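Slots, crumbs and grey paint: Ebere Anozie on perforated metal

Ebere Anozie has been putting perforated metal into other people's homes for long enough that she no longer notices it in her own. There is a sheet of it over her kitchen radiator, another under the plant pots on the landing and a third, slightly bent, that serves as a shelf for wet boots. She works under the name Nudden, from a unit with one good window, and most of what leaves it is dark grey.

"People ask for black and then they see it in a room," she says. "Black metal with holes in it looks very hard against a white wall. The grey is easier. I keep a black sample and I don't get asked for it twice."

She started with shelves. A friend, Eldana Abera, had a narrow larder with no light in it, and solid boards made the bottom half useless. Anozie cut down some sheet left over from a shop fitting job and put it in for her. The single bulb at the top then reached most of the way to the floor.

"That was the whole idea, really. I wanted her to be able to find the rice."

The first order from a stranger came the following July, and by the end of the next year she had sold 47 shelves. Last year it was 374, plus radiator covers, which she says are more trouble and bring in more money.

I asked why slots and why small ones. Round holes are what most people picture when they think of perforated metal, and plenty of suppliers carry nothing else.

"Round is fine. Round is cheaper. But if you stand a bottle or a little jar on round holes of any size, it finds the edge and rocks. With a short slot you have more flat metal running one way, so you put the shelf in with the slots going front to back and things slide out nicely towards you. If you put it in the other way they catch. I tell customers this and half of them still fit it sideways."

The pattern she buys most has 3,338 slots to a full sheet. She knows the number because a customer once wanted to be sure it was the same pattern as a shelf bought two years earlier, and the supplier's drawing gave the figure.

The other thing about slots is what they do to the light. From directly above, a sheet looks plain and regular. Get down near the surface and the rows seem to bend and run away from you, and wherever something is tucked behind the metal the slots go dark in a patch. Some customers like that and some find it makes their eyes swim.

"I had a man who wanted his as a desk top," Anozie says. "I said, lean over it for ten minutes first. He took it home and he brought it back. He has a solid one from somebody else now – I think an Amness – and he's happy with it."

Cleaning is the question she gets most often. Her answer is a soft washing-up brush, warm water and very little soap, working along the slots. She doesn't recommend cloths, which leave fluff on the cut edges. For a shelf used for bread or flour she says to lift it out, take it outside and knock it flat against your hand.

"Crumbs go through. That's a good thing until you remember there's another shelf under it. Put a tray at the bottom. I sell a tray, but a baking tray will do."

Her full-width shelf is £398 fitted, and she doesn't pretend that is cheap. A good part of it goes on finishing. Every slot has an inside edge, the paint has to get to all of them, and a sheet that has been rushed will show rust there first.

She is now trying a finer pattern, with the slots set closer, for cupboard doors. It lets less of the clutter show and still allows air to move. She hasn't settled on a price, and she is not sure about the hinges.

"The sheet wants to hum if you shut it fast. I've tried felt, I've tried rubber. Ask me again in the spring."
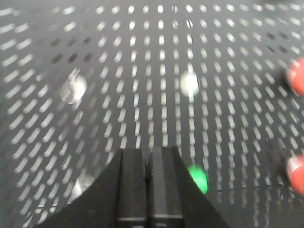
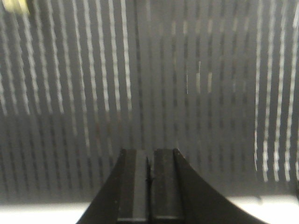 Osaze Amadi wrote in to say that he has had slotted shelves over his sink for four years and would add one thing to the cleaning advice, which is to dry the underside as well, "because that's where the drips sit and you never look there". He has also given up on keeping tea lights on them. The wax goes through the slots, sets underneath and has to be picked off with a cocktail stick.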